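Giveck tidy-up notes: README

Last updated October 20, 2026

I keep this file next to the Giveck folder so I don't have to explain the same stuff over and over. It covers one job in one small room: getting the trash off the table and into the purple bin. Tissue, torn cardboard, wrappers, little scraps of printed paper, that kind of thing! 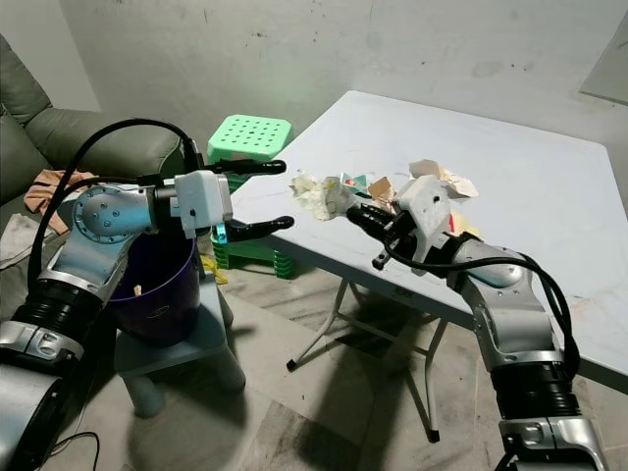 There are 86 clips in this release, and 31 of them are new since September (the old ones kept their names, so your scripts should be fine). Each clip has a short text note with it. I wrote those myself, mostly in the evening, so forgive the typos.

The bin goes on the little blue stool, and I left the sofa out of the labels completely. Cloths and cords aren't trash, so please don't tag them as trash either.

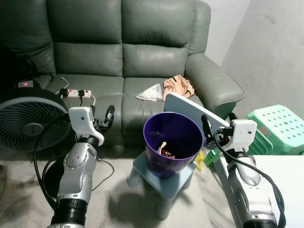
What counts as trash in the labels?
Paper, cardboard, tissue and snack wrappers, whether they're on the table or already in the bin.

Folder layout: clips, notes, and Trandholm (my older label list).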